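**Bench notebook, January, 9:40 a.m.**

Basket and brush day! Long entry, because I finally like how this is shaping up.

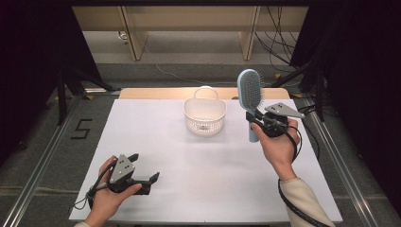
A note came in on the shared page before I had finished my coffee, asking whether a basket that small makes any sense for a hairbrush, and wouldn't a plain cup do the job with less fuss. Fair point, and I went back and forth on it. A cup holds a brush nicely, but you can't hang a cup on a hook or carry it off with one finger, and the arched handle is what sold me on this basket. It's also what makes loading it interesting. You have to come in beside the handle or tip the brush under it, and a brush has that big wide head on one end and next to nothing on the other.

So, for the Nordin drawer project (bathroom things, small containers, as little rummaging as possible), the question this morning is simple. Head up or head down?

**Head up.** My favorite so far. Handle goes in first, bristles stay out in the air, and you can see at a glance which brush it is. The catch is balance — all the weight wants to be at the top, and with nothing else in the basket the brush leans on the rim.

**Head down.** Steadier, I think, but the bristles press against the basket wall and you end up grabbing the brush by the end of its handle. I don't love it for anyone with long hair, as loose strands will find every one of those little holes.

**Flat across the rim.** Tried on paper only. It fights with the arch and I'm ready to drop it.

The white basket on the white board is lovely and tidy to look at, and a bit of a pain when you're hunting for its edge. The light blue brush has no such trouble. I'd like to try a colored basket next, maybe something from the Toker catalog, and keep this one for the shelf test. The open mesh sides are great for anything that goes away damp, so I want to hang on to that feature whatever color we pick.

Things to sort out before the next round:

- Work out a starting spot for the basket and stick to it. Toward the far side of the board feels right to me, with room in front for hands.
- Find a comb to go in with the brush. A basket with two things in it behaves very differently from a basket with one.
- Ask Clovanham if their bin liners come in this size. A thin liner might stop the handle end from skating.
- Put a page in the Fullanine binder for "tall things in short containers." Toothbrushes and the long-handled comb belong there too.

11:15. Reread the note about the cup and I've come around to testing it properly. Same brush, same board, cup in place of basket, both ways up. If the cup wins for standing brushes then fine, the basket can have the hair clips and the elastics, and I'll be happy with either. Cup is on the list for after lunch.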